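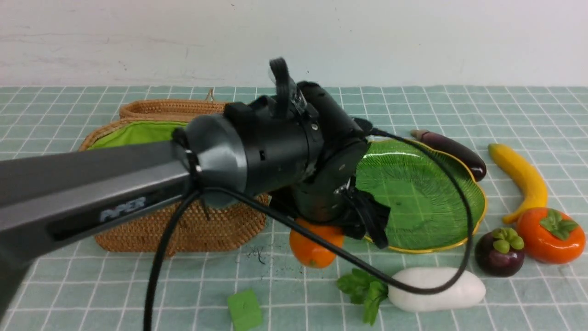 Radymyr Stetsiuk wrote back that the liner should not be washed again until we had checked which size was in the basket, as Drallwood sells two and both are green.

Ticket 213
Product: Drallwood market basket with liner, play food set
Raised by: Ľudovít Dvořáček
Status: open, waiting for part

Problem as reported

The liner won't stay up round the rim. When the play food is put in, the heavier pieces drag the cloth down and it ends up in a lump at the bottom, usually with the mangosteen wrapped inside it. The basket itself is fine. We use it at Lestlow for the shop corner, so it gets filled and emptied all morning. It started in November after the liner went through the wash at 60, and the care label says 30.

Second, smaller problem: the tablecloth underneath creeps towards whoever is dragging the basket. It's a Misetti wipe-clean one, so not yours, but I mention it in case the base of the basket is meant to have feet.

Steps tried

1. Took everything out and shook the liner. Crumbs and bits came out of the seam. No change to the fit.

2. Measured the liner flat, long side. It came to 300 mm. The label in the hem says 17, which I took to be a size but can't find in the leaflet.

3. Damped the liner and stretched it by hand, then left it over the basket overnight. It held until 10 in the morning, then dropped at the handle end first.

4. Changed the loading order. The radish and the aubergine go in first and lie along the bottom, then the banana, with the persimmon and the orange last. Better, but the children won't keep to it and I wouldn't expect them to.

5. Tucked the edge of the lining down inside the rim and left the slack loose in the middle, on the theory that it was being pulled too tight.

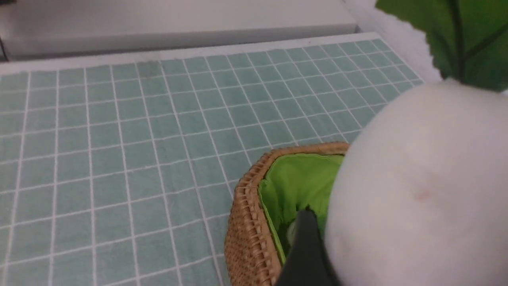
6. Put a non-slip mat under the tablecloth. The cloth now stays where it is. Please treat the second problem as closed, though I'd still like to know about the feet.

Reply from Drallwood

17 is the batch. A 300 mm liner is the small size and your basket takes the large. It may have been packed wrongly, or it may have shrunk – we can't tell from the measurement alone and we won't argue over it. A large liner will be sent out with tape ties for the handle end. The basket has never had feet. – Stetsiuk

Further note, 4.15 pm

Thanks. Please send it to the Lestlow side door, as the front one is locked after lunch. I'll keep the old liner for the bread basket. One more question: is the leaf plate safe in the dishwasher? The leaflet covers the food pieces and the basket but leaves the plate out.

Reply

Top rack only, no drying cycle. Ticket stays open until the liner arrives.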